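Propagation Assistant (Seasonal), Birside Nursery, Prurthorpe
Posted Monday, January 19, 2026

We are a small family-run nursery growing perennials and climbers, and we are looking for one more pair of hands to join us in the propagation house from March through the end of September. If you have always had a windowsill crowded with cuttings in jelly jars, please keep reading, even if you have never been paid to do it!

Our best-known plant is the Kerkora honeysuckle, a soft apricot climber with a long flowering season that does very nicely on a north fence, and a good part of your spring would be spent with it. We take the softwood cuttings early in the day, trim them just under a leaf joint, and set them in trays of 96 under the mist benches. Kerkora is a willing rooter. The hardy geraniums are easier still, and the clematis will try your patience (they try mine, and I have been at this for 25 years).

You would be working mostly with Kiều Diệp, our head propagator, who will teach you everything from mixing the compost to knowing when a tray wants to be left alone. The rest of the week is potting on, labeling, watering, sweeping, and helping pull orders for the garden centers. In May the whole place smells wonderful and everyone is tired. 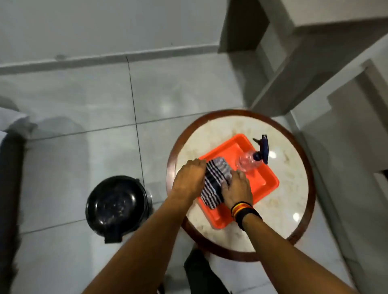
The hours are 7 in the morning until 3:30, Tuesday through Saturday, with a half hour for lunch and a proper coffee break. Saturdays are when the gate is open to visitors, so you should be comfortable chatting with gardeners who have brought in a sad leaf in a sandwich bag and want to know what ails it. You don't have to have the answer. Kiều or I will usually be somewhere on the grounds.

A few practical things. You will be on your feet a good deal, and you'll be lifting bags of compost and full trays. The glasshouses get hot by June. We provide gloves, aprons and rain gear, but do bring boots that fit you well. A driver's license would be a help for the Griffiths run (that's our second field, a short drive up the valley, where the stock plants live), though we can work around it if you don't have one.

Pay is hourly and paid every two weeks, and we'll talk about the rate when we call you, as it depends on your experience. You may also take home any seconds from the Friday clear-out, and I should warn you that past assistants have run out of yard.

No degree or certificate is needed. We would love to hear about plants you have grown, including the ones that died on you, and what you would like to learn while you're with us. One page is plenty. Please give us the name of somebody who has worked or gardened alongside you, and tell us which days you could come by for a look around and a trial morning, which is paid.

Send your letter to Anatole Ferrand at the nursery office, or drop it in the box by the front gate. We will be reading letters as they arrive and would like to have somebody settled before the first cuttings are taken.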